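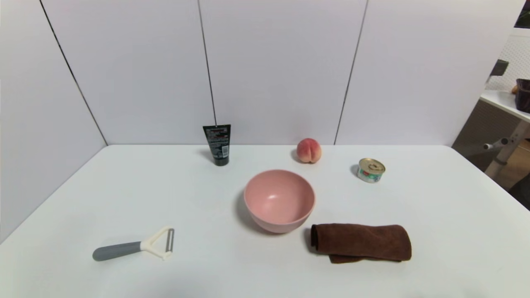
*Test table, six objects, seen from the head camera.*

**Two-finger or three-finger for mixed household objects?**

**vsomogyi**

I'm trying to pick one gripper for tabletop work and would like opinions before I order. The candidates are the Lornden two-finger parallel (90 mm stroke) and the Dultard three-finger adaptive. I have both on loan until the end of the month. The arm and the controller stay the same whichever I choose.

The object set is in the photo: squeeze tube, peach, small pull-tab tin, pink bowl, folded brown cloth, Y-shaped peeler. I ran 25 attempts per object with each gripper, same approach speed, top-down unless the object made that silly.

My notes so far:

- The tin and the tube are fine with either.
- The Lornden marks the peach unless I turn the force right down. The Dultard doesn't.
- The Dultard is poor on the peeler. The fingers close above the handle and push it along the table.
- Both can take the bowl by the rim. The Dultard is slower to line up.
- The cloth is a mess with both.

Vilmos Somogyi

**camshaft_pete**

Two-finger. You can fix the peach with softer pads and a force limit. You can't fix a hand that won't go down flat to the table. We had a three-finger for a year and thin things were always the problem.

**boros_s**

I'd go the other way. Pads wear, and every time you change them your closing width is off and you have to set it again. A three-finger hand takes up a lot of error in the pose estimate. If your camera is up at the head and not on the wrist, you will have error.

For the peeler, come in at an angle and close on the handle near the head. Straight down is the wrong approach for that hand.

Sándor Boros

**vsomogyi**

I tried it tilted after reading this. Better, but the outer finger touches the table before the other two are in place, and the controller reads it as a collision and stops. I can raise the threshold, though I don't much like doing that on a loan unit.

**tealeaf**

What are you using for depth? White table and pale wall panels would worry me more than the fingers. We had a Camon stereo unit over a plain white bench and got holes in the depth everywhere except on the objects themselves. Dark shiny things were bad too, so I'd look at your tube.

**vsomogyi**

It is a Camon, the older one. The tube does come out patchy. I've been fitting the table plane first and treating anything above it as an object, and that mostly hides the problem. The folded cloth is low enough that part of it gets lost in the plane.

**tealeaf**

Then some of your cloth failures belong to the camera. I'd put a patterned mat down and run the cloth again before blaming either gripper.

**camshaft_pete**

Agree on the mat. Disagree with Sándor about pads. Ours last up to 3,000 cycles and changing them takes 2 minutes, including the width check.

**boros_s**

Yours are doing cartons, if I remember rightly. Try them on a tin rim all day.

**camshaft_pete**

Cartons and jars. Fair enough, no tins.

**mkettle**

Has anyone used the Csizmadia fingertips on the Lornden? They have a thin nail at the end and a soft face behind it. The nail gets under cloth edges and flat handles. I haven't tried them on fruit.

**vsomogyi**

Didn't know they fitted. I've asked for a set. Plan is to put a mat down, redo the cloth and the peeler with both grippers, then repeat the peach on the Lornden with the new tips. I'll leave the Dultard threshold alone for now.

**boros_s**

Post the peach numbers separately for each force setting, please. One overall figure won't tell us much.

**vsomogyi**

Will do.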